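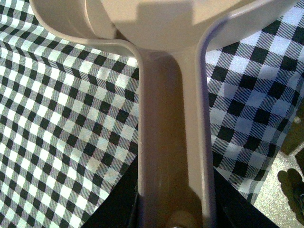

9/9/23

Started the second annealing series this morning. The first series is now written off. Seven samples of sputtered permalloy on oxidized silicon, all from the same wafer, and the coercivity values scatter so badly that there is no trend with temperature to report. Eoin thinks the scatter comes from the substrate. I think it comes from the cooling step, where the field was left on for some samples and switched off for others. The logbook does not say which, and that is my fault as much as his.

Changes for series two: field on for the whole ramp down, same orientation every time, sample edge aligned to the scribe mark on the holder. Vacuum to be logged at the start, at peak temperature and at the end. One sample per run. It is slow, but the holder was never flat enough for two.

The Dastier furnace overshoots. Set to 215 °C, it went to 224 and took 20 minutes to settle. I retuned the controller by hand, lowering the integral term first, and got the overshoot down to 2 degrees. I have not checked this at higher temperatures. Tadhg says the old thermocouple read low near the top of its range and that the new one was calibrated against it, so the new one may have inherited the error. Need a melting point check. There is indium in the cabinet and that would do for the low end; tin for the next point up.
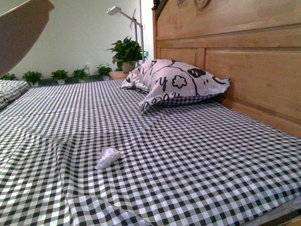 Magnetometer time was from two to five. Measured the as-deposited reference piece three times without removing it, then three times with removal and remounting. Without removal the loops lie on top of each other. With remounting the coercivity moves by 4 percent, and the saturation value by less than one. So mounting angle matters, as expected for a film with an easy axis, and some of the scatter in series one must be plain misalignment. I should have done this test in the spring.

Background subtraction: the diamagnetic slope from the silicon is linear above 200 mT, and I fit it there and subtract over the full range. Orla McGrath fits both branches separately and averages. Tried her way on the same files. The difference is smaller than the noise, so I will keep mine and state it in the methods section.

Enda sent comments on the draft at lunch. He wants the anisotropy section moved ahead of the resistivity section and wants the film thickness given with an error bar. Fair on both. The thickness came from X-ray reflectivity on a single piece – 53.5 nm from the fit – and I do not have a second piece measured from the wafer edge. Jocelyn Fortin can run one in October. Until then the number stays in with a note. 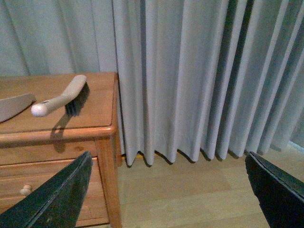
Resistivity: four-point probe, current reversed at each reading to cancel the thermal voltage. The reversal shifts the reading by a few microvolts in the same direction each time, and it drifts for the first ten minutes after the lid is closed. From now on, wait fifteen. The run numbered 921 was taken without the wait and gets flagged in the spreadsheet.

Also spent an hour on units. Half of the older files are in oersted and half in millitesla, and the column headers do not say. I wrote a short script that guesses from the sweep range and prints a warning when the guess is doubtful. It printed four warnings. Three were old calibration sweeps and can be ignored. The fourth is a real sample and I will have to ask Eoin.

Tomorrow: indium check first, before the furnace is needed. Then the second run at 215 with the new tuning. Order more silver paint.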